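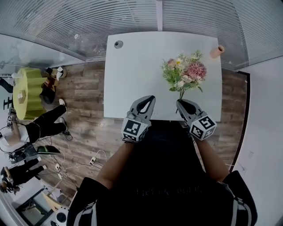 Bouquet of artificial flowers on the white table, large pink bloom at the right.

Notebook, dye room, Waravness. April, started 8:40 in the morning.

Continuing with madder on cotton for Gedance. The question is still the same as in the last entry: we want a warm pink on the batiste and we get a brownish pink, like old brick. Kiri Rutherford looked at the last pieces and wrote "tired salmon" on the label. I had to look up if salmon can be tired, but I agree with her.

What I want to find out today:
- does the water make the brown, or the heat
- does a second mordant bath help, or do we only waste alum
- how much of the color goes away in the first wash

Material is the same bolt of batiste from Awad, cut across the full width. Dry weight of all the cloth together is 148 g. I weighed it two times, the first time with the paper band still on it, so the number I wrote on the wall sheet is wrong and should be crossed out. The madder is ground root from Altero, the bag that was opened in winter. It smells normal, a little like earth and pepper. No lumps.

Scouring was done yesterday evening with soda and a small amount of neutral soap, one hour simmering, then left in the pot overnight with the lid on. The water was yellow like weak tea in the morning. I always am surprised how much comes out of a cloth that looks perfectly white and clean. Rinsed until clear, four changes of water. Test with a water drop on the wet-dried corner: the drop goes in immediately, so I consider it scoured.

Mordant. Alum dissolved in hot water and then the chalk dressing after, the same as last time. I divided the cloth in four pieces and marked them with knots at the corner, one knot to four knots. The threads with colored tags are not reliable, the tags themselves take dye and then you can't tell the red tag from the orange tag. Knots don't lie.

Piece 1: one mordant bath, tap water for the dye.
Piece 2: one mordant bath, distilled water for the dye.
Piece 3: two mordant baths, tap water.
Piece 4: two mordant baths, distilled water.

10:15. Madder put to soak. For every jar I used 465 ml of water and the same spoon of powder, leveled with the back of a knife. I know a spoon is not a scientific instrument, but the small scale has a flat battery and the big scale jumps in steps that are too large for this. Next time the powder should be weighed, please. The first soak water was poured off from all four jars and kept separately in the tall bottle. In the older book in our cupboard it is written that the first water carries most of the yellow and brown part, and that the red stays behind in the root. We never tried it properly, we always were in a hurry and put everything in the pot.

The poured off water is really very yellow-brown. I find this promising. I dipped a small scrap in it for fun, and it became the color of a biscuit.

10:50. Jars in the water bath. I want the temperature to go up slowly, one hour to reach 60 and then hold it there. Aled Skyrme says his grandmother's instructions are to take it off "when you can no longer keep the finger in", and I think this must be near the same number, but my finger and the finger of his grandmother may be different. We use the thermometer.

While it heats, I looked through the older samples in the folder. Three of them were made in the time when the hot plate had no working regulator, and all three are brown. The best pink in the folder is a piece with no notes at all, only "K., quick one, too cold?" on the back. I asked Kiri and she remembers that she forgot to switch on the plate for the first part of the afternoon. So the best result of the whole series was perhaps made by a plate that was off. I write it here so that it is written somewhere.
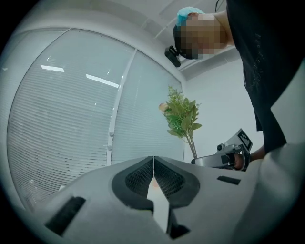 Window side of the room, both blinds closed.

11:55. All jars at 60. First difference visible already: the jars with tap water are darker and more to the red, the jars with distilled water look orange, almost like carrot soup. This is opposite to what I expected. I thought the hard water would make it dull. Aled thinks the calcium is helping the red and he pointed out that people in chalk country were famous for their reds in the past. I can't check this today, but it agrees with the jars.

The water here is quite hard, anybody who has cleaned the kettle in our kitchen knows it. I should find the paper with the water values. It was in the blue folder with the insurance letters the last time I saw it.

Stirring every ten minutes, with a glass rod, not with the wooden spoon. The wooden spoon has taken so much dye over the years that it is now a dye source of its own. Kiri wants to keep it and hang it on the wall. I have no opinion, but it should not go in the jars.

12:30. Small accident with the jar of piece 3. The cloth came up over the water with a big bubble of air under it, and I noticed it late. There will be a lighter place in the middle. I pushed it down and put a small glass stopper on top. For the comparison I will only look at the edges of this piece.

Lunch. The jars stayed at 60, lid on, plate on the lowest setting, Aled watched them.

1:45. Plate off. Left everything to cool in the jars. In the old entries we pulled the cloth out hot and rinsed it directly, so this is one more change and I know it is not good practice to change two things at the same time. But all four pieces get the same treatment, so between them the comparison is still fair. Only the comparison with the winter samples is not so clean.

Meanwhile, made the wash bath ready. One jug of 1,000 ml for each piece, lukewarm, with a few drops of neutral soap. I want to keep the wash water of each piece in a glass, to put the glasses in a row and look how much color is lost.

3:20. Pieces out. Squeezed by hand, not wrung. Then rinse, then the soap wash, then rinse again. My gloves have a hole in the left thumb and I now have one orange nail.

Wash waters, from the lightest to the darkest: 4, 3, 2, 1. This is very clear, also for somebody who only looks quickly. The pieces with two mordant baths keep their color much better, and the kind of water plays a smaller role for this. So the alum is not wasted. I was on the side of saving it, and I must admit Kiri was right.

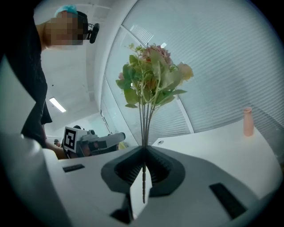 For the color itself it's a different order. Wet, piece 3 is the best by far, a real warm pink with some depth (at the edges, the middle has its light cloud from the air bubble). Piece 1 is similar but thinner. Piece 2 and piece 4 are both peach or apricot, piece 4 a bit stronger. None of the four is brown! This is the first series in which I can write this sentence. I believe it is the pouring off of the first soak water that did the most, together with the slow heating, but I can't separate the two from today's work.

I hung the pieces on the line over the sink, with some distance between them. Cotton dries lighter, we know this well from the last series, where everybody was happy until the next morning. So no celebration before they are dry.

Chalk test on the distilled jar: there was some bath left from piece 4, so I put a knife tip of chalk into it and laid in a scrap with two mordant baths. After half an hour the scrap was clearly more red than the piece itself. It's only a scrap in an old bath, but it fits with what Aled said. If somebody works in a place with soft water, probably a little chalk is enough and one does not need to travel to Waravness for a pink.

4:40. The used madder goes in the bucket with the lid, for a second bath. Around half of the color should still be in there if I judge by how the root powder looks, but this is only the eye. Please don't empty the bucket. Last time it was poured on the compost by a friendly person who wanted to help.

The biscuit color from the first soak water: Kiri likes it more than I do and wants to have some ribbon in it. The tall bottle is in the fridge door with a label. It says DYE in big letters, and also it says it in Kiri's drawing of a skull.

Open points:
- Color dry, tomorrow in the morning, next to the north wall and not under the lamp. The lamp makes everything look warmer.
- Repeat piece 3, without the bubble. Larger jar.
- One series with the first soak water not poured off, and the slow heating the same. One series poured off, with fast heating. Then we can say which one it is.
- Battery for the small scale.
- Iron? Aled asked for a drop of iron in the bath to get a darker, older rose. I would do this at the very end and in another pot, iron stays in everything.
- Light test. Cut a strip from each piece, half covered with card. I still need to decide where to hang it, it must be a place with sun and where it isn't moved for a month.
- Ask Awad if the next bolt is from the same mill. The last one took the dye more unevenly along the selvage.
- New gloves.

Added 6:10, before going home. Piece 1 is almost dry. It went lighter, as expected, but it stayed pink. The others are still damp at the lower corners and I leave them on the line. Kiri, if you are here before me in the morning, please don't iron them before I have seen them.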